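Treloar Skylight Records
README for the July release, revised January 2025

What this is

Treloar Skylight Records is a set of plain text tables on roof windows and skylights in older houses. It covers two suburbs, Treloar and Markesham, and holds 600 records. Each record describes one roof opening: its size, the pitch it sits on, the material of the frame and glazing bars, the type of glass, and any repair history the owner could supply.

The set was put together for people who estimate heating loss, daylight and repair costs in houses built before double glazing was common. It has also been used by a couple of heritage advisers who wanted to know what sort of joinery they could expect to find before getting up a ladder.

Files

openings.csv has one row per opening. This is the main table and most people will only need this one.
houses.csv has one row per house, linked by house_id. Street addresses have been removed and replaced with a neighbourhood code.
repairs.csv has one row per repair. A house with a long history may have many rows, and a house with none has no row at all.
codes.txt explains the short codes used in the other files.

Commas inside free text fields are quoted. Dates are day, month, year. All measurements are in millimetres and all angles are in degrees from horizontal.

How the records were gathered

Owners filled in a form, and a surveyor then visited to check the measurements. Sizes were taken on the room side, between the inner faces of the frame, as this can be done without going onto the roof. Outside measurements exist for 49 openings only and are in the columns ending in _ext. Please don't mix the two. The inside size is always smaller, and the difference depends on how deep the frame is set into the ceiling.

Frame type is recorded as flush, proud or recessed. Recessed means the glass sits above the line of the ceiling with the frame boxed up around it. In the bars field, "grid" means bars crossing in two directions, "single" means bars running one way, and "none" is one undivided sheet.

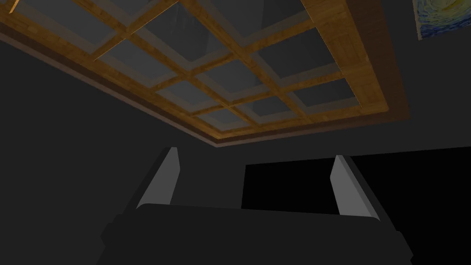
Priit Kalniņš asked why a recessed grid and a flush grid share a single loss factor in the summary table, when the boxed sides of a recessed frame must lose some heat of their own. He would rather see the sides counted as a separate surface. He also pointed out that anyone working from the opening size alone will come out low on deep frames.

He is right on both points. The depth column was added for this reason, but it is blank for older records, and we did not want to publish a factor that could only be worked out for part of the set. If your records have a depth value, work out the area of the sides and treat it as an internal wall to the roof space. If they don't, leave the sides out and say so in your results.

Timber

Timber species is the weakest field in the set. Most owners didn't know, and varnish or stain makes a guess from the floor unreliable. The surveyor was told to enter a species only where there was bare wood to look at or paperwork to back it up. Everything else is coded T0, "timber, species not recorded". Please don't fill these in from colour. An earlier draft did, and the entries had to be stripped out again.

Painted frames are coded separately from clear finished ones. Where a frame is painted on one face and clear on the other, the room side decides the code.

Glass

Glass is recorded as clear, obscured, wired or tinted. Dirt is not tint. There is a separate yes or no column for heavy soiling, and it should be checked before using any of the daylight figures. Plastic sheet fitted in place of glass is coded P whatever its colour.

Known problems

Neighbourhood code M7 was used for 2 different areas in Markesham before the July release. It has been split, but if you have saved queries against the old code they will need changing.

Pitch was measured with a phone app in the early visits and with a proper inclinometer afterwards. The column pitch_method tells you which. The phone readings tend to be a degree or so flatter.

Leaks are as reported by the owner. A "no" means the owner wasn't aware of one. Condensation was often reported as a leak, and we have left those entries as they were given.

Houses with a skylight are over-represented in streets where the first owners told their neighbours about the survey. Do not use the set to estimate how common skylights are.

Not included

Sun tunnels, conservatory roofs, and glazed lanterns standing above a flat roof. Lanterns are covered by a sister set, Janow, which uses the same codes for glass but different ones for frames.

Software

The tables open in any spreadsheet program. The summary table was made with Pustus, a small script kept in the tools folder. It needs no installation, but it does expect the column names to be left alone. Run it from the top folder, not from inside tools, or it won't find the files.

Use and corrections

You may use and share the tables for any purpose, as long as you name the set and the release. Don't try to match records back to addresses.

Corrections go to Daniyal Jatoi, who looks after openings.csv and codes.txt. Send the record number, the field, the present value and what you think it should be. A scan of an invoice or a builder's drawing helps a lot with timber and glass entries. Accepted corrections go into the next release and are listed in changes.txt under the record number.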